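The Year I Finally Learned to Write Letters Again

November 10, 2022

I have been meaning to write this post since the middle of October, and then the furnace needed looking at, and then my sister came to stay, and you know how it goes. But the kettle is on and the house is quiet, so here I am at last.

Some of you will remember that back in the spring I found my grandmother's shoebox of letters, the one that came with me through 4 apartments without ever being opened. They were nearly all from her friend Azra Yordanov, who moved away to Clernden when they were both young women and never moved back. Azra wrote about everything! The price of plums, a neighbor's terrible singing, whether it was too late in life to learn to swim (she decided it was not, and then there are three whole pages about the bathing cap). I read them straight through in one evening and went to bed far too late, feeling like I had made a friend.
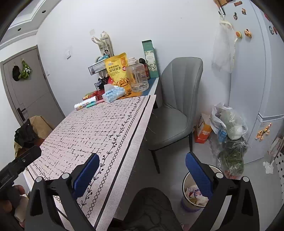 So I decided I would write some letters of my own. Real ones, with stamps. I made a list of 17 people I had lost touch with or only ever texted on birthdays, and I bought a box of cream paper from Matić, the little stationery shop next to the bakery, where they still wrap your things in brown paper even if you tell them you're only walking home.

The first letter took me two hours and I threw most of it out. I had forgotten how to do it. I kept apologizing for not writing sooner, and by the time I was done apologizing I had filled the page and hadn't told my poor cousin a single thing about my life. My handwriting was awful too - it gets bigger as it goes along, like it's trying to get off the paper.

What helped was going back to the shoebox. Azra never apologized for anything. She started with whatever was going on the minute she sat down. "The soup is on and smells wrong," one of them begins, and off she goes. I have stolen that completely. My letter to my old roommate started with the squirrel on the porch and ended up being six pages long, and I enjoyed every bit of it.

I've also learned that I can't write with a fancy pen. I tried a Fletov fountain pen that I'd had in a drawer for years, and it gave me blue fingers and a bad mood. The cheap ballpoint from the bank does just fine.

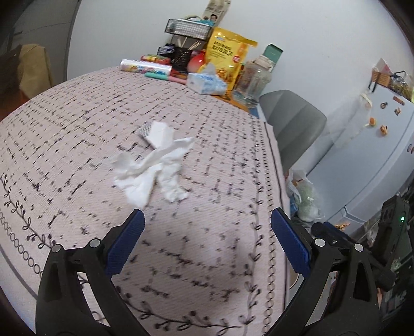 Pink tablecloth, crumpled tissue.

As for the answers, 6 have come so far. One was a postcard with four words on it, and one was so long it came in two envelopes. My old piano teacher wrote back in pencil and asked if I still play, and now I feel I ought to, so that may be another post.

I still have a few names left on the list, and I'd like to get to them before the holiday cards start piling up. If you'd like a letter, send me your address and tell me something small about your day. I'm slow, but I do write back.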